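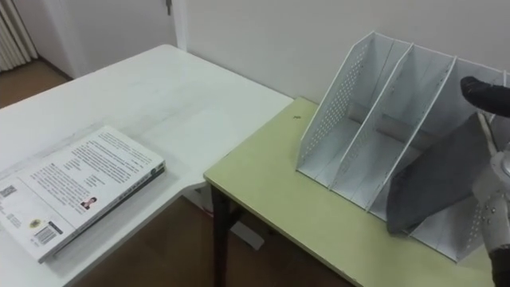 Step 1. Clear one table first

Most desk-tidying guides start by selling you a rack. Rukwood wanted me to own 19 of them. Start with a bare patch of table, big enough to lay a book flat, and put the organizer on the other one.

Step 2. Check what is still in plastic

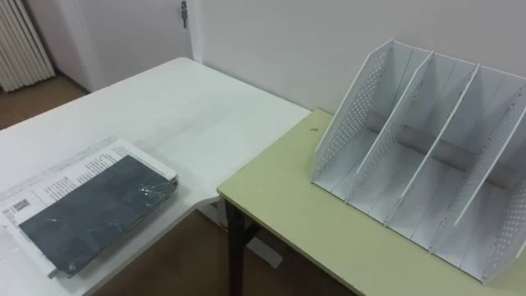 Wrapped book on its paper, three-slot organizer to the right.

Take the film off before you file anything. I doubt it protects much on a desk, and it makes covers slide. Read the paper, then recycle it or keep it – don't file it inside the book.

Step 3. Sort by size, whatever Drusau's chart says

Color sorting looks good in October and is a mess soon after. Hardcovers with plain fronts are the ones you lose, so decide on their slot early.

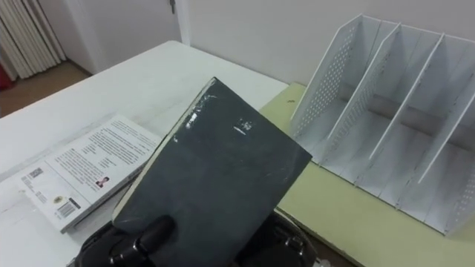 Plain gray hardcover and a white paperback, back cover up.

Step 4. Stack flat, then file

Pile the books beside the organizer, biggest at the bottom, and work down from the top.

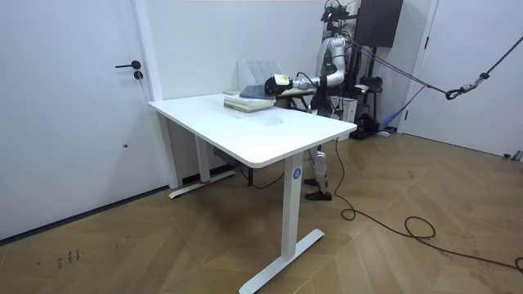
Step 5. Leave some room

If you have to push, the slot is full. I'm not convinced a second rack fixes that. Give away 2 books and try again.

Last edited 05/08/2018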